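FOR IMMEDIATE RELEASE
16 Nov 2025

Himdale Housing Trust opens shared kitchens at Wukach Court, first tenants moving in now

HIMDALE - The Himdale Housing Trust today opened the doors of Wukach Court, a former teachers' residence on Østergaard Street turned into small, low-cost rentals for people who work in town and can't afford to live there. Studio rooms, shared kitchens, laundry on the ground floor. First tenants have keys. More next week, once the last of the door locks are in.

The building sat empty for years. The Trust bought it from the school district, then spent a long stretch on permits and a longer one on the roof. Work inside started in April. Finished late, but finished.

Rents at Wukach Court include heat, water, trash and internet. Electricity is metered by floor and split. No application fee. No broker. Lease terms are six months or a year, tenant's choice, and a tenant who takes the six months can roll over into the year at the same rent.

"We kept hearing the same thing from the bakery, the hospital laundry, the bus garage," the Trust said in a statement. "People get hired, people look for a room, people give up and quit. A job here was no use to them if the nearest bed was an hour and a half away by bus. So we built beds near the jobs. It took too long and we know it."

WHAT'S IN THE BUILDING

Every studio has its own bathroom, a closet, a window that opens and a door that locks. Rooms are let unfurnished, but a bed frame and desk can be borrowed from the Trust for as long as the tenant stays. Ask at move-in, supply is limited and it goes in order of signing.

Kitchens are shared, one to a floor. The Trust looked at putting a kitchenette in every room and dropped it. The wiring would of had to be torn out on all floors and the rents would have gone up with it. Instead the money went into kitchens big enough for several people to cook at once, with a locking cupboard per tenant and a long table. Fridge shelves are assigned. Cooking appliances belong to the building and stay in the kitchen.

The kitchens were designed with Hivumia, the Himdale interiors workshop, which also did the hallway lighting and the mailboxes. Counters are a standard height on the upper floors and lower on the ground floor, where the step-free rooms are. Plain finishes thruout, picked to be wiped down fast and replaced cheap.

Quiet hours start at ten at night. That does not close the kitchens. A good share of the people on the waiting list work nights or start before dawn, and the kitchens stay open around the clock for that reason. Hoods are on a low setting overnight. Doors have soft closers.

PAYING FOR IT

The project cost was covered by a bank loan, a city grant and a public appeal. The appeal brought in gifts from 1490 households, most of them small, a few not. The loan gets paid down from the rents over the life of the building. The grant came with conditions: rents are tied to local wages and can't be raised mid-lease, and the Trust has to publish its books for the building every year. It will. The first set goes up on the Trust's website when the first full year closes.

Rents do not cover everything. The Trust is still raising money for the bike shed and for a second dryer. Gifts marked "Wukach Court" go only to those two things until both are paid for.

WHO CAN APPLY

Anyone over 18 with a job, or a written job offer, in the Himdale town limits. Part time counts. Seasonal counts. Apprentices and trainees count. Income has to fall under the limit posted with the application form. Couples can apply for the larger corner rooms. Pets, sorry, not in this building, except service animals.

Applications are open now and stay open. Rooms go by date of application, with a set number held back for people leaving shelters. Forms at the Trust office, at the library desk or online. Paper forms are fine, they are not slower.

What to bring: a pay stub or offer letter, a photo ID, a contact for a past landlord if there is one. If there isn't one, say so on the form. It does not count against you.

Microwave ovens
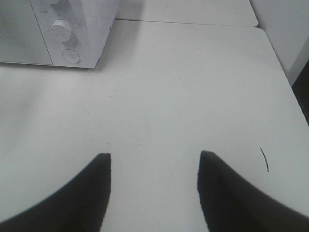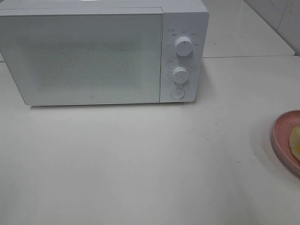
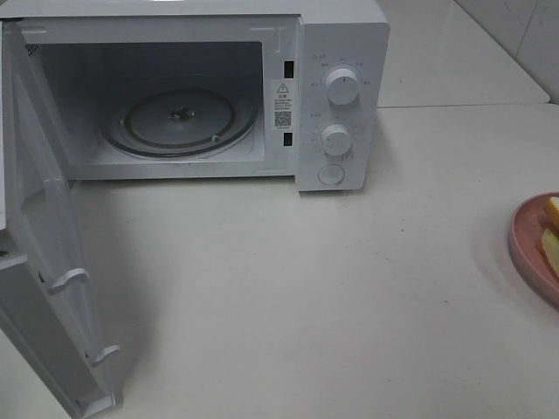
OPEN HOUSE AND NEIGHBORS

An open house for neighbors and employers is planned for the evening, two weeks after the last tenants of this first round move in. Date to be posted on the front door and online. Tours of the ground floor and one upstairs kitchen. Private rooms won't be on the tour, people live there.

Neighbors asked about parking at both public meetings. Answer is the same as before: the lot behind the building has spaces for tenants who need a car for work, assigned by permit. The street out front stays as it is. The bus stop moves a few doors down toward the corner once the city gets to it, and the old bench goes with it.

Noise, trash, anything else about the building: call the Trust office during the day, or the number posted by the side entrance after hours. Calls get logged and answered. During construction some did not get answered, and the Trust apologizes for that.

Employers who want to send application forms home with new hires can pick up a stack at the office. There is no way for an employer to reserve a room or to pay for a place up the list. Several asked. The answer was no each time.

WHAT'S NEXT

The Trust has an option on 2 more buildings, both smaller, both in need of roofs. Nothing is signed. A decison on the first is due after the winter, when the heating bills at Wukach Court will show whether the new insulation does what the engineers said it would. If the numbers hold, a second appeal will follow.

ABOUT THE HIMDALE HOUSING TRUST

The Himdale Housing Trust is a nonprofit landlord. It buys and fixes up buildings in the town of Himdale and rents them to people on low and middle wages. It does not sell them on.

PRESS CONTACT
Himdale Housing Trust, press desk, Østergaard Street, Himdale
Office open weekdays, mornings only. Interview requests by phone please, the email is backed up this week.

###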